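Harndale Shop Notes
April
Posted by the Pruka cell crew
Print this page | E-mail this page

Minutes, Pruka bottle cell upkeep meeting, 9 a.m.

We started with the left arm because I'd been grumbling about its cable conduit all month. I want the loop re-tied so it clears the wall at full reach, and everybody went along with that (thank you!). Laing is quoting us new finger pads, part 1255, and we'll order 5 sets. Posness wants the joints greased every 3000 cycles, so I'm putting a log sheet by the door.

Wrist cameras got wiped and refocused, and I'll redo the calibration after lunch.

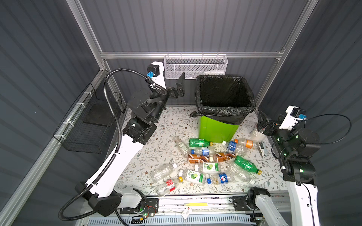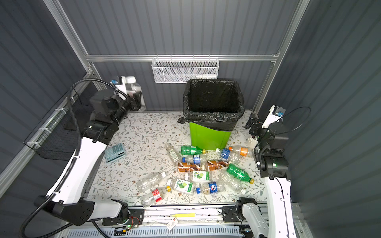

Both arms and the green bin, in the first two.

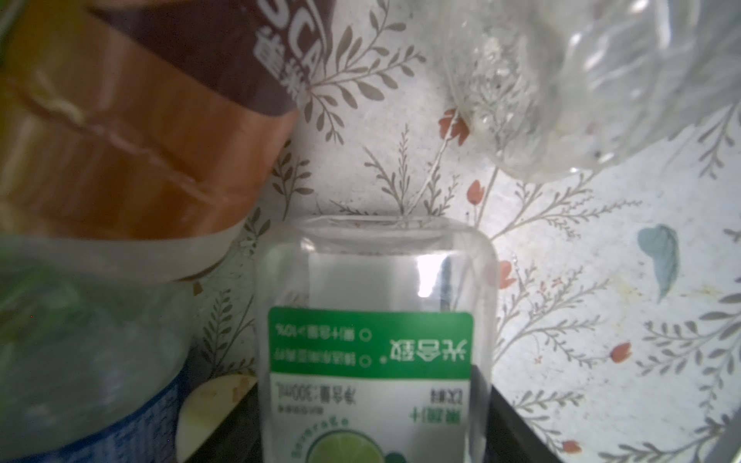
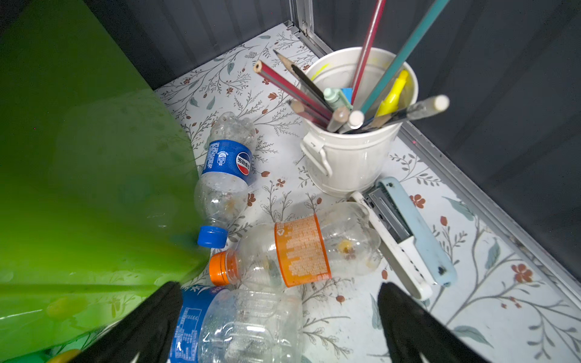

Do we have to recalibrate both wrist cameras if only one gets bumped?
Only the bumped one, but run the short check on the other before you start the cell back up.

Then we got sidetracked on spare cable ties, which I'm buying. The front rail bolts get a torque check before the next long run, and I said I'd do those too. We broke up when the coffee ran out.

This site uses cookies. Accept | Settings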